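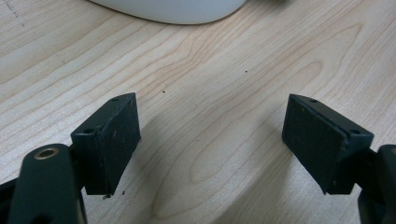
Wood grain on a light tabletop.

Care of Wooden Tables

Residents are advised to wipe wooden tables along the grain with a soft, damp cloth and to dry them at once. Scouring pads should not be used. White rings left by cups often fade if rubbed gently with a little plain mayonnaise, left on for 30 minutes. Deeper marks may be sanded with 400 grit paper and then oiled. Oily rags must be laid flat outdoors to dry before disposal.

61 shares | 2 comments

Mohsin Bukhari: Does this apply to waxed tops as well?

Wurnach: Mayonnaise worked on ours, but it took two tries.

This site uses cookies. Accept | Settings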